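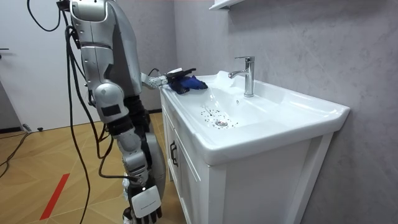 CHAPTER 3
The Bathroom Sink

Learning goals

After working through this chapter you will be able to:
clean a basin, faucet and vanity in a sensible order
choose a cloth and a cleaner to suit the surface
tell soap film from mineral scale, and treat each one
explain why the rim matters as much as the bowl

Key words: basin, rim, vessel sink, single-lever faucet, limescale, soap film, dwell time, microfiber

A sink is a wonderful place to learn cleaning! It is small, you can reach every side of it, and it holds almost every problem you will meet in the rest of the house. Toothpaste dries on it, hard water leaves its chalky rings, and hand soap builds up in a dull gray film that you may not notice until you wipe one stripe clean and see the difference. Everything you learned about cloths in Chapter 2 comes into play now, so keep that chart handy.

In the chapter photo a blue cloth is at the back of a white ceramic basin, up on the wide flat rim near the corner. Beginners love to scrub the bowl (it's the fun part, after all) and leave the rim for a quick swipe at the end. Try it the other way around. Start high, at the back edge where the sink meets the wall, work along both sides, go around the foot of the faucet, and only then move down into the bowl. Loose grit and drips travel downward, and you'll catch them on the way.

The faucet deserves its own few minutes. Chrome shows every fingerprint, but it also polishes up faster than anything else in the room. Use a damp cloth first, then a dry one, and never a scouring pad. Pay attention to the thin line where the base sits on the ceramic. Scale loves that line.

Before you read on

Run a fingertip along the back rim of a sink at home or at school. Is it smooth, sticky or rough? Write down one word. Sticky usually points to soap film, and rough usually points to scale. You will come back to your word in Section 3.2.

A working housekeeper's view

Marwa Lahlou trains new room staff at Ruiz-Ortega, a hotel with 60 guest bathrooms. "I fold the cloth in four before I touch anything," she told us. "When one face is dirty, I turn to the next. People rinse far too often because they never fold."

In this chapter

3.1 Parts of the sink and what they are made of
3.2 Film, scale and stains
3.3 The top-down method, step by step
3.4 Faucets, drains and overflow holes
3.5 The vanity: doors, handles and the floor in front

You will need two cloths, a mild liquid cleaner, an old toothbrush and 50 milliliters of white vinegar for the activity in Section 3.2.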